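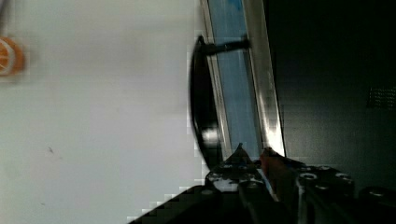 How often should the rubbery pad on a Prutier gripper finger be changed? Ours is at 2951 cycles and the grip drifts when it pulls a door handle.
dindeo_bench

Change it when the grip drifts, whatever the counter says. Isolate the arm, take out the bracket screws, clean off the old adhesive and leave the new pad overnight. Then re-zero the fingers.
lokberg13

Check the cable as well. On a tabletop cell the slack loops out over the work area, so clip it to the side of the arm.

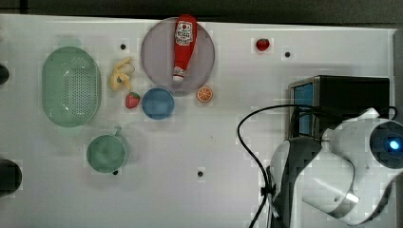
Leave enough slack for full wrist rotation, then jog through both limits at low speed before going back to auto.
govindasamy

Same fault here in April. New pads fixed it.
cell117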